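**Forum Demontageautomation › Störungen und Sicherheit › Greiferverlust beim Entnehmen von Prozessoren**

**Prüffeld_Sued** schrieb am 2018-06-19:

Sehr geehrte Kolleginnen und Kollegen,

an unserer Zelle zur Zerlegung ausgemusterter Arbeitsplatzrechner (interne Bezeichnung »Pimlow«) ist eine Störung aufgetreten, zu der wir um fachliche Einschätzung bitten. Beim Entnehmen des Prozessors hat der Greifer das Bauteil im Hub verloren. Der Prozessor fiel in den Sockel zurück, mehrere Kontaktfedern wurden dabei verbogen. Die Steuerung meldete keinen Fehler. Der Arm fuhr mit geschlossenen, leeren Fingern zur Ablage und quittierte den Vorgang als erfolgreich.

Die Zelle wird in Einzelschritten betrieben: Gehäuse seitlich einlegen, Seitenwand abnehmen, Kühlkörper entfernen, Rahmen des Sockels öffnen, Prozessor greifen. Die ersten vier Schritte erfolgen derzeit noch von Hand, der letzte automatisch.
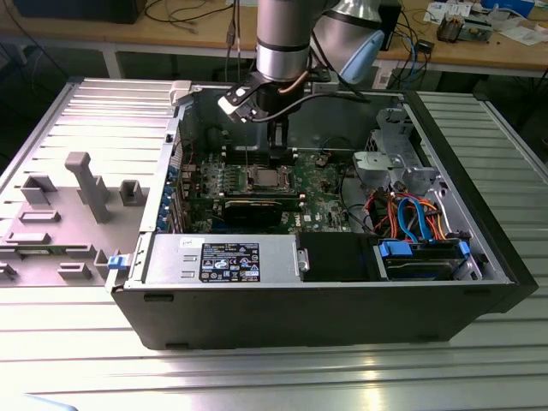
*Zelle Pimlow: Arm mit Greifer über der Hauptplatine, abgenommene Seitenwand links daneben.*

Der Fehler trat in einem Los von 122 Geräten insgesamt viermal auf, stets ohne Meldung. Die Greifkraft ist gemäß Auslegung des Integrators Amini auf 80 Prozent des zulässigen Wertes eingestellt. Eine Erhöhung wurde uns mit Hinweis auf mögliche Schäden am Substrat nicht freigegeben.

Wir bitten um Hinweise zu folgenden Punkten:

- Ist die Überwachung der Fingerposition als alleinige Greifkontrolle ausreichend?
- Wie wird mit Rückständen der Wärmeleitpaste verfahren?
- Ist das Ereignis als Sicherheitsmangel oder als reiner Prozessfehler einzustufen?

Mit freundlichen Grüßen
Prüffeld_Sued

---

**anlagenbau_hk** antwortete:

Sehr geehrtes Prüffeld,

die erste Frage ist zu verneinen. Bei einem Bauteil dieser geringen Dicke liegt der Unterschied zwischen »gegriffen« und »leer geschlossen« je nach Greifrichtung innerhalb der Messunsicherheit vieler Standardgreifer. Maßgeblich ist, ob über die Kanten oder über die Flächen gegriffen wird. Ich bitte um Angabe der Greifrichtung sowie der Verfahrgeschwindigkeit im Hub.

Die Quittierung ohne tatsächliche Bauteilkontrolle halte ich für den schwerwiegenderen Mangel. Ein verlorenes Teil kann vorkommen. Eine Steuerung, die den Verlust als Erfolg verbucht, darf in dieser Form nicht abgenommen werden.

---

**Prüffeld_Sued** antwortete:

Gegriffen wird über die Kanten. Die Geschwindigkeit im Hub betrug zum Zeitpunkt der Störung 200 mm/s, im freien Transfer 600 mm/s. Beide Werte stammen aus dem ursprünglichen Abnahmeprotokoll und wurden seitdem nicht verändert.

---

**Normenleser** antwortete:

Ich widerspreche der Einschätzung meines Vorredners in einem Punkt. Ob die Anlage abgenommen werden darf, richtet sich nach dem vereinbarten Lastenheft. Ist dort lediglich »Greifer geschlossen« als Bedingung für die Quittierung genannt, hat der Integrator vertragsgemäß geliefert. Der Mangel liegt dann beim Betreiber.

Zur Einstufung: Ein herabfallender Prozessor stellt für sich genommen keine nennenswerte Gefährdung von Personen dar. Anders verhält es sich, wenn das Bedienpersonal nach einem solchen Ereignis in das offene Gehäuse greift, um das Teil herauszunehmen, während der Arm noch unter Spannung steht. Hierzu bitte ich um eine Stellungnahme. Wie ist der Eingriff geregelt? 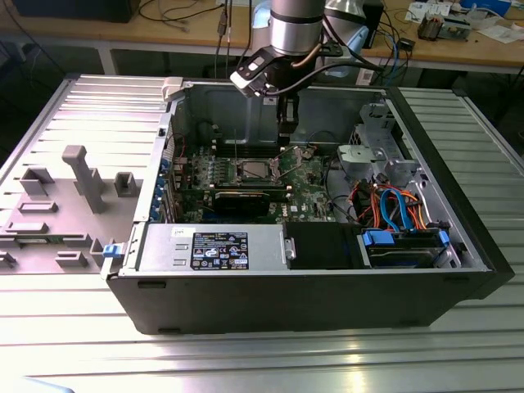 **Darf das verlorene Bauteil von Hand entnommen werden, solange der Antrieb freigegeben ist?**

Ein Eingriff von Hand setzt voraus, dass der Arm stillgesetzt, der Antrieb abgeschaltet und die Anlage gegen unerwarteten Wiederanlauf gesichert ist. Eine bloße Programmpause genügt nicht. Diese Regelung sollte schriftlich in der Betriebsanweisung stehen und unterwiesen werden.

---

**Prüffeld_Sued** antwortete:

Die Betriebsanweisung verlangt Stillsetzen und Abschalten. Die Auswertung der Ereignisliste hat jedoch ergeben, dass in einem der vier Fälle lediglich die Programmpause betätigt wurde. Dieser Vorgang wird nunmehr gesondert als Beinaheereignis geführt. Der automatische Betrieb der Zelle ist bis zur Klärung gesperrt – manuelle Fahrten mit reduzierter Geschwindigkeit bleiben zulässig.

---

**anlagenbau_hk** antwortete:

Die Sperrung ist sachgerecht.

Zum Einwand von Normenleser: Die vertragliche Frage mag so zu beantworten sein, technisch hilft sie dem Betreiber nicht weiter. Ein Integrator mit Erfahrung in der Demontage hätte auf die fehlende Bauteilkontrolle hinweisen müssen. Ich bleibe bei meiner Auffassung.

---

**Normenleser** antwortete:

Eine Hinweispflicht mag bestanden haben. Sie ersetzt aber kein vollständiges Lastenheft. Ich schlage vor, diese Frage in einem eigenen Thema zu behandeln.

---

**Recycling_Nord** antwortete:

Wir betreiben eine vergleichbare Zelle mit Greifern des Herstellers Cundness und hatten im vergangenen September denselben Fehler. Ursache war in unserem Fall der Schräggriff: Der Prozessor wurde an einer Kante zuerst gefasst, kippte beim Schließen der Finger und saß anschließend nur noch punktuell auf. Bei langsamer Fahrt hielt die Verbindung, bei der Beschleunigung im Hub nicht mehr.

Ich bitte das Prüffeld um eine Aufnahme aus der Perspektive des Handgelenks, möglichst unmittelbar über dem Sockel.

---

**Prüffeld_Sued** antwortete:

Die gewünschte Aufnahme ist beigefügt.
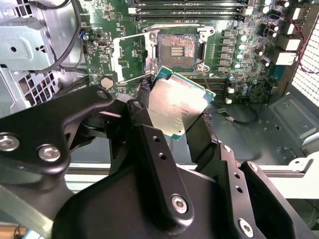

Für die Greifkontrolle ist nach unserem jetzigen Kenntnisstand die Lage des Bauteils zwischen den Fingern entscheidend, die von der Steuerung bisher nicht erfasst wird. Ein Prozessor kann gehalten werden und dennoch für den Transfer ungeeignet gefasst sein. Die Aufnahme stützt insoweit die Vermutung von Recycling_Nord, denn der Prozessor steht über dem offenen Sockel schräg im Greifer. Auf dem Wärmeverteiler sind zudem helle, verschmierte Rückstände der Wärmeleitpaste vorhanden, welche die Beschriftung teilweise verdecken. Eine Lageerkennung anhand des Aufdrucks scheidet damit aus unserer Sicht aus. Wir erwägen stattdessen eine Erkennung über die Außenkontur des Substrats.

---

**Recycling_Nord** antwortete:

Die Außenkontur hat sich bei uns bewährt, sofern die Beleuchtung flach einfällt. Bei senkrechtem Licht überstrahlt der Wärmeverteiler. Ferner haben wir folgende Änderungen vorgenommen:

1. Hubgeschwindigkeit deutlich abgesenkt, bis das Bauteil den Rahmen des Sockels verlassen hat.
2. Halt nach dem ersten kurzen Hub, Prüfung der Lage, erst dann Freigabe für den Transfer.
3. Quittierung erst nach Erkennung des Bauteils in der Ablage.
4. Reinigung der Fingerflächen nach jedem Los.

Punkt 4 wurde bei uns lange unterschätzt. Schon ein dünner Film der Paste auf den Fingern verringert die Reibung spürbar.

---

**anlagenbau_hk** antwortete:

Den Punkten 1 bis 3 stimme ich zu. Punkt 4 halte ich für unzureichend, sofern ein Los mehr als hundert Geräte umfasst. Die Reinigung sollte an die Zahl der Greifvorgänge gekoppelt und von der Steuerung erzwungen werden. Andernfalls hängt die Haltekraft von der Sorgfalt der jeweiligen Schicht ab.

---

**Recycling_Nord** antwortete:

Unsere Lose sind kleiner, daher genügt die Regelung hier. Für das Prüffeld mag eine engere Vorgabe angebracht sein. Von einer erzwungenen Unterbrechung rate ich dennoch ab, solange ein Bauteil gegriffen ist. Die Sperre darf erst nach der Ablage wirksam werden.

---

**Prüffeld_Sued** antwortete:

Wir danken für die Hinweise. Folgendes Vorgehen ist intern abgestimmt: Der Integrator wurde aufgefordert, die Quittierung an die Erkennung in der Ablage zu binden. Die Zwischenprüfung nach dem ersten Hub wird mit der Bildverarbeitung Flavura erprobt, zunächst ausschließlich an Platinen, die nicht zur Wiederverwendung vorgesehen sind. Die Unterweisung zum Eingriff in die Zelle wird für alle Bediener wiederholt.

Offen ist weiterhin, ob sich verbogene Kontaktfedern in der Zelle selbst erkennen lassen. Sofern hierzu Erfahrungen vorliegen, bitten wir um Mitteilung in diesem Thema.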